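Guides > Volunteering & Global Health > Setting up a supply record

Start | Guides | Templates | Field notes | Contact

How to set up a stock record for a small rural clinic

I've spent a good part of my working life helping tiny clinics keep track of what's on their shelves, and I still think the humble stock card is the best tool in the building. It's cheap, it works when the power is out, and a new nurse can learn it before lunch. So this is how I do it (other people have other ways, and that's fine!).

My examples come from the health post at Jurkusska, where I worked alongside Raimonds Jõgi. He ran the supply side for the whole Uvden district and taught me most of what follows, usually while driving.

What you need

A stack of stiff cards, one binder or box, a pen that doesn't smear, and one full day when the pharmacy window can close early. We used a Friday. You'll also want the last year of delivery notes if anybody kept them. If they didn't, don't panic, you can start from today.

Step 1: Make your item list

Walk the shelves and write down every item the clinic gives out or uses. Write the name, the strength and the form, so "paracetamol, 500 mg, tablet" gets its own line and the syrup gets another. At Jurkusska we ended up with 83 items, and I'd guessed half that before we started.

Group them however the staff already talk about them. Ours said "the fever shelf" and "the baby shelf," so those became the sections in our binder. I tried alphabetical order first and everyone hated it, me included.

Step 2: Pick your counting unit

This is the step that causes fights later. Do you count tablets, strips or boxes? Choose the smallest unit you hand to a patient and stick with it on every card. One of our early cards said 384 for oral rehydration salts, and two of us spent a whole afternoon arguing over whether that meant sachets or boxes (sachets, thank goodness, or we'd have needed a second building).

Write the unit in big letters at the top of the card.

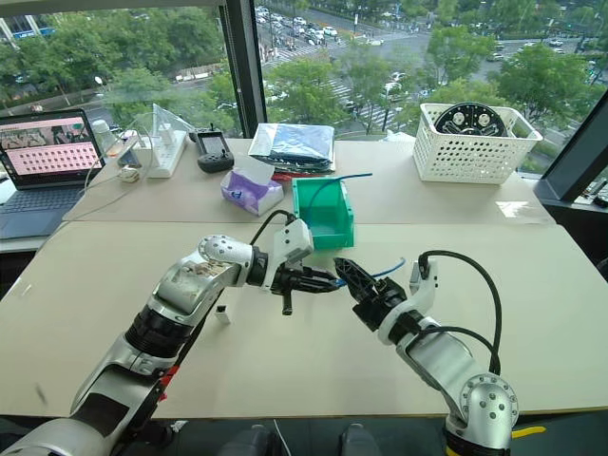
How often should a small clinic do a full count?

Once a month is plenty for most items, with a weekly check on malaria tests, vaccines and anything else you can't afford to run out of.

Step 3: Do the first count

Two people, one shelf at a time. One person counts out loud and the other writes, then you swap for the next shelf. Pull expired stock as you go and put it in a separate box with its own list, because you'll need that list when the district collects it. Don't mix "expired" with "damaged" either! They get reported differently in most places I've worked.

Put the soonest expiry date at the front of each row while your hands are already in there. It saves doing the whole shelf again next week.

Step 4: Fill in the cards

Each card needs these columns:

Date
Received from / issued to
Quantity in
Quantity out
Balance
Initials

The first line on every card is your count from Step 3, marked "opening balance." After that, every movement gets a line on the same day it happens. If the ward nurse takes gloves at 2 in the morning, she writes it down at 2 in the morning. I know how that sounds, but a note on a scrap of paper has never once survived to breakfast in my experience.

Step 5: Work out when to reorder

Take the last three months of "quantity out," add it up, and divide by three. That's your average monthly use. Multiply by the number of months between deliveries, then add a cushion for the rainy season or bad roads. Our deliveries came every 2 months and we kept one extra month on the shelf, so our reorder point was three months of use.

Say you use 10 bottles of iodine a month. With our schedule you'd reorder when the balance falls to 30. Pencil that number in the top corner of the card and check it again in September, or whenever your busy season ends, as use can shift a lot.

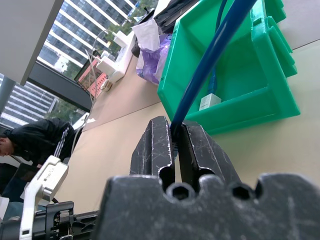 Illustration: cable and green bin.

Step 6: Send the numbers up

A record that stays in the binder only helps the clinic. The district needs your balances too, and this is where I'd talk to your supply officer before inventing a form of your own. Raimonds wanted one sheet per clinic, in the same order as his own list, and once we copied his order our requests stopped coming back with question marks all over them.

If you have a phone signal, text the weekly numbers for your short list and send the full sheet with whoever is traveling. Keep a copy!

A few things I got wrong

I made the cards too pretty. Color coding is lovely until the green marker dries up.

I also let one person own the whole system at Goel, the second clinic we tried, and when she went on leave the cards just stopped. Train at least two people, and have them swap the monthly count between them.

Next guide: Keeping a vaccine fridge log, with notes from the Trudard outreach project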